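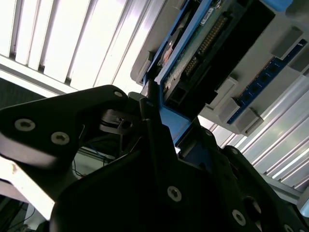 Tresmont Records Center (Tresmont)
Thread – May 12, 2023
Print this thread | E-mail this thread

The Tresmont Records Center is completing the replacement of storage drives in its main equipment room. The posts that follow explain how drives are mounted, handled and retired, for departments that keep files with us.

Our drives are held in carriers. A carrier is a frame that fits around the drive and lets it slide in and out of the housing as a single piece. The carriers in this part of the room are blue and the housing is pale gray.

The color is a matter of house practice. Blue carriers hold drives that belong to the shared records store. Staff are asked not to move a drive into a carrier of another color, even for a short time.

On a drive of this kind, the circuit board is exposed on one face. The board is green and has a row of gold connector pins. Please keep fingers, sleeves and badge cords away from both. Skin oil on a contact can cause faults that are very hard to trace later.

A drive should be held by its carrier, along the two long sides. It should not be held by the board, and it should not be set down with the board against a bench or cart.

Carts in the equipment room are lined with Proltex matting. The matting is there for drives only. Tools, cups and paperwork belong on the side shelf.

Several departments have asked whether their files will be unavailable during the work. In most cases they will not. Each set of files is kept on 2 drives in separate housings, and the second copy stays in service while the first drive is replaced.

The exception is the Ladefoged map collection, which was loaded before the present arrangement was adopted. It will be closed to readers for 4 working days in July. Exact dates will be sent to registered users by e-mail.

The project covers 116 drives. Work proceeds one housing at a time, and a housing is not closed out until every drive in it has been read back in full and the result entered in the room log.

The log entry must give the bay, the carrier label, the serial number of the outgoing drive and the serial number of the incoming drive. Entries made from memory at the end of a shift are not accepted.

If a carrier does not slide freely, stop. Do not press on the drive to free it. Note the bay in the log and notify the duty desk. Forcing a carrier may bend the guide on either side, and a bent guide usually means that the whole housing has to come out of service.

Outgoing drives are placed in gray transfer cases and taken to the Tornby building, where they are held under lock until erasure has been confirmed. No drive leaves Tornby in working order.

Departments may request a certificate of erasure for any drive that held their files. Requests should quote the log number. Certificates are issued in the order in which requests arrive.

Empty carriers are kept. They are wiped with a dry cloth, checked for worn latches and returned to stock – please do not discard them, including those with faded labels.

A note on lighting. The ceiling lights in the equipment room remain on throughout the replacement period, including overnight. Staff passing the room after hours do not need to report this to the duty desk.

The older tape cabinets are not part of this project. They hold more than 2,000 items and will be reviewed separately. Departments with material on tape will be contacted when a schedule has been approved.

Questions about a particular file set should go to the records desk. Questions about access to the equipment room should go to the duty desk. Replies to this thread are read during office hours only.

Print this thread | E-mail this thread

Related threads
Labeling of transfer cases: revised form
Reader access to the Ladefoged map collection
Tornby building: delivery hours and gate procedure
How to request a certificate of erasure
Care of Proltex matting in shared work areas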